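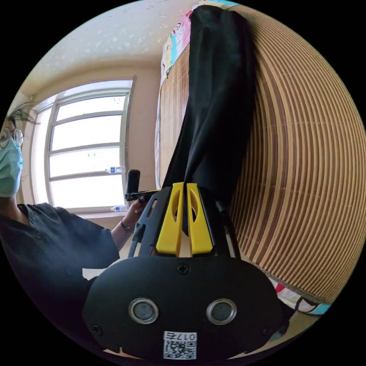
データ置き場 > くらし > 繕いもの > README

繕いもの帳データ Trestmont版

このREADMEは、私が何年もつけてきた「繕いもの帳」を表計算ソフトに打ち直して、ほかの人にも使ってもらえる形にしたものの説明書きです。靴下のかかと、袖口のほつれ、エプロンのポケットの取れかけ、そういう地味なやつばかり! 華やかな刺繍の図案集を探して来た方は、ごめんなさい、たぶん隣のフォルダです。

もとはノートに鉛筆で書いていて、字が汚いうえに略語だらけでした。それをTrestmontの手芸の集まりで見せたら、Rosalind Benavidesさんが「これ、検索できたら便利なのに」と言ってくれて、調子に乗って打ち込みはじめたのが6月。夏のうちに終わるつもりが、毛糸の季節までかかりました。

中身

mending.csv が本体で、2735行あります。1行が「1回の手当て」です。同じ靴下を三度直せば三行になるので、品物の数とは合いません。品物のほうは items.csv にまとめてあって、こちらは487点。二つのファイルは item_id でつながっています。

おもな列はこんな感じです。

item_id:品物の番号。ノートに出てきた順です。
kind:靴下、袖、ズボン、ふきん、その他。手袋は最初「その他」に入れていたけれど、増えてきたので途中で独立させました。
fiber:綿、毛、混紡、不明。タグを切ってしまった服は不明のままです(私の癖で、首がちくちくするとすぐ切る)。
spot:傷んだ場所。かかと、つま先、ひじ、縫い目、ゴム口など。
method:直し方。下に説明あり。
thread:使った糸。色名は糸のラベルのまま。
minutes:かかった時間。空欄が多いです。
note:自由記入。愚痴も入っています。
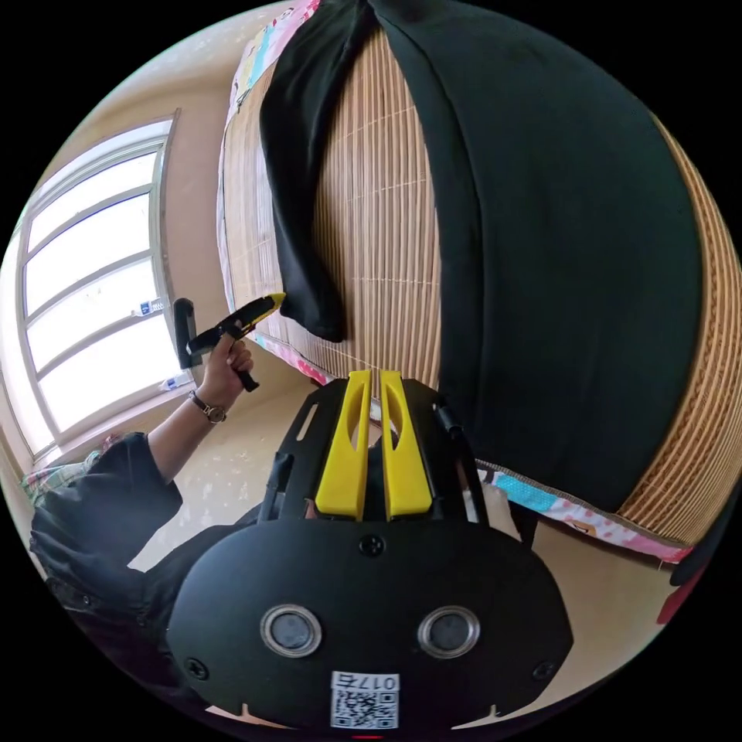
文字コードはUTF-8、区切りはカンマです。noteの中にもカンマが出てくるので、ダブルクォートで囲んであります。古い表計算ソフトでそのまま開くと文字化けすることがあるみたいで、そのときは読み込み画面から文字コードを選び直してください。

直し方の分類

ここがいちばん悩みました。本によって呼び名が違うし、私の中でも年によって呼び名が違う……。結局、次の五つに寄せました。

ダーニング:たて糸を渡して、よこ糸をくぐらせる、いわゆる織り目のやつ。
メリヤスかがり:編み目をなぞって足していくほう。きれいだけど目が疲れます。
当て布:裏か表に布を足して縫うもの。
かがり縫い:縫い目がほどけただけなら、ほとんどこれ。
ゴム替え:靴下や袖の口のゴムを抜いて入れ替える。入れ替えずに細いゴム糸を縫い足した場合もここに入れました。

Kjell Hedlundさんには「ダーニングとメリヤスかがりを一緒にしている行がある」と指摘をもらって、131行を見直しました。ありがたい。それでも怪しい行は残っていると思うので、method_sure という列が「いいえ」になっているものは話半分で見てください。

黒いもののこと

黒い靴下や黒い袖は、このデータの中でちょっと特別扱いです。とにかく編み目が見えない! 夜に電灯の下で直すと、翌朝になって一目とばしているのに気づくなんてしょっちゅうで、noteにも「見えない」「もう昼にやる」と何度も書いてあります。黒に黒糸で直した行には dark_on_dark の印をつけました。

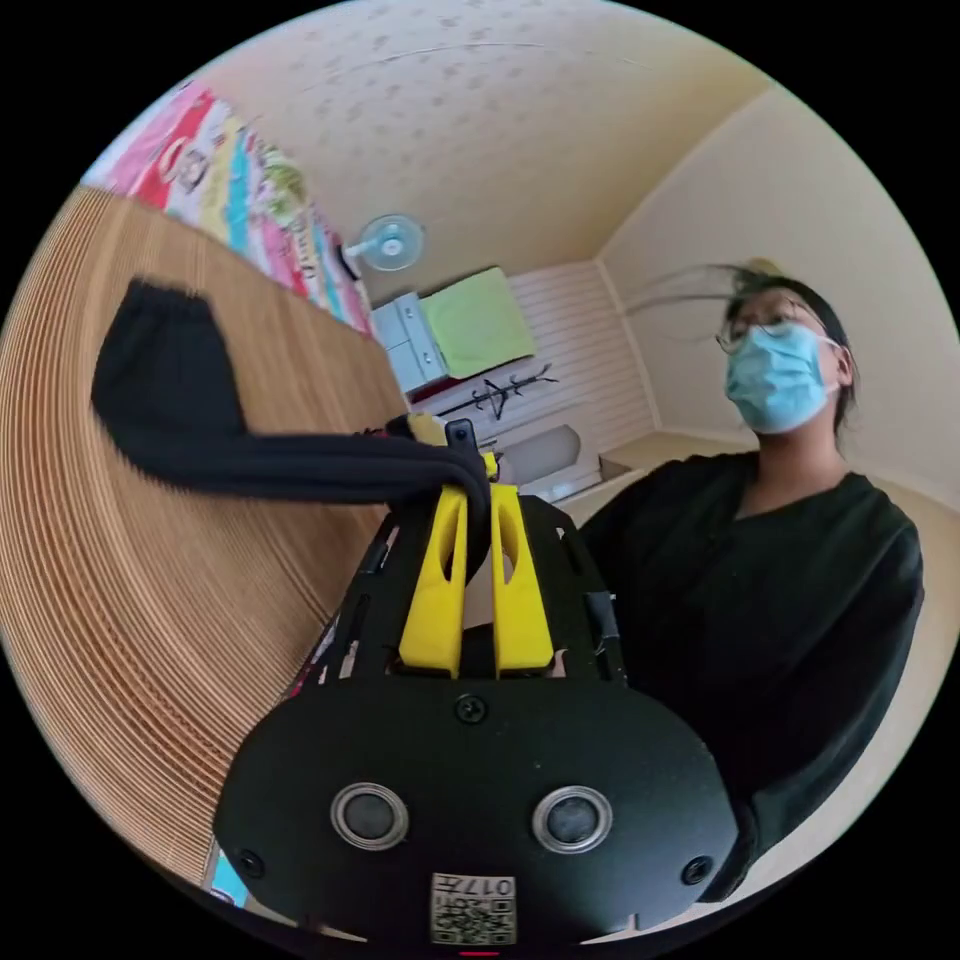 昼間の窓辺でやるのがいちばん、というのは当たり前として、私がよくやるのは、内側に白っぽい布を一枚入れてから針を持つこと。透けた白のおかげで編み目が拾えます。糸はCovettiの黒が少しだけ青みがかっていて、毛の靴下だとそれが気になる日もあれば、まるで気にならない日もあり。Van Dusenで量り売りしている黒は逆に茶色寄りです。どっちが正解ということもなくて、元の布がどっちに褪せているかで選んでいます。だからthread列の「黒」は一色ではないんです。集計するときはラベル名のほうを見てもらえるとうれしいです。

あと、黒は繊維くずが目立つので、直す前に粘着テープで表面をさっとやっておくと後が楽です。Sasticoのダーニング台は丸みがちょうどよくて愛用しているのですが、木の粉がつくのか、黒い毛の靴下だけはうっすら白くなるんですよね。それもnoteに書いてあります。

欠けているもの、変なもの

ノートが一冊、46ページぶん水をかぶって読めなくなりました。そこは打ち込んでいません。番号が飛んでいるところがあったら、だいたいその一冊です。推測で埋めようかとも思ったけれど、やめました。

minutesは自己申告で、お茶を飲んでいた時間も入っています。ほかの人の速さと比べるのには向きません。私が遅いだけかもしれないし。

それから、家族の服と頼まれものが混ざっています。誰のものかは消してありますが、頼まれものはやっぱり丁寧に直しているので、そこだけ時間が長いです。for_other の列で分けられます。

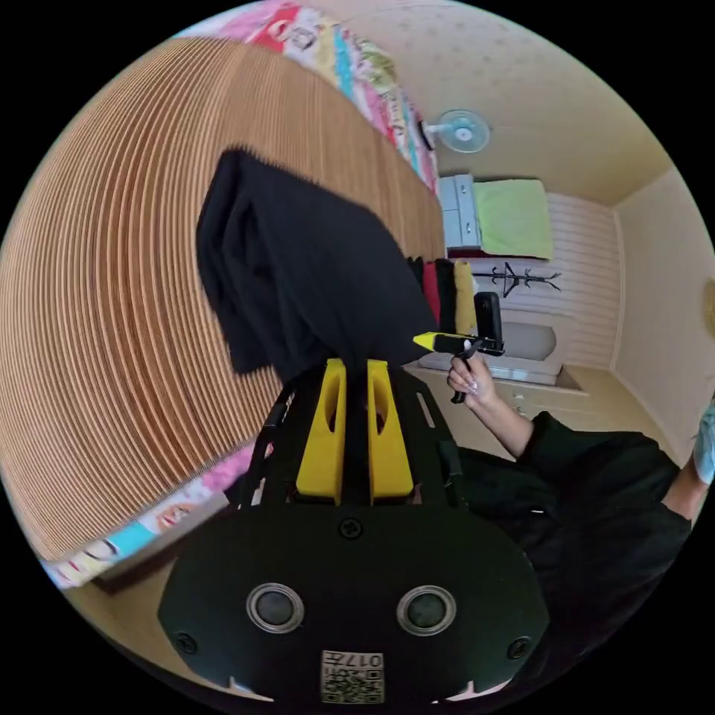
使うときのお願い

編集も再配布もご自由にどうぞ。講習会のプリントに使ってもらうのも歓迎です。名前を出してもらえるなら「繕いもの帳」とだけ書いてください。間違いを見つけたら、item_idと行の内容をそえて知らせてもらえると直しやすいです。「靴下のところが変」だけだと、靴下だらけなので探せません(一度それで半日つぶしました)。

次の版でやりたいこと

糸の太さの列を足したいです。ノートには「細」「ふつう」「太」としか書いていないので、残っている糸玉を引っぱり出して確かめているところ。あと、直した後にどれくらい持ったかを出せるようにしたい。同じ品物の同じspotが続けて出てくれば間隔は計算できるのですが、日付を書き忘れた行が多くて、まだ手をつけていません。Rosalindさんが自分の記録も足してくれるそうなので、そのときはファイルを別にして、列名だけそろえるつもりです。

シェア 12 コメント 4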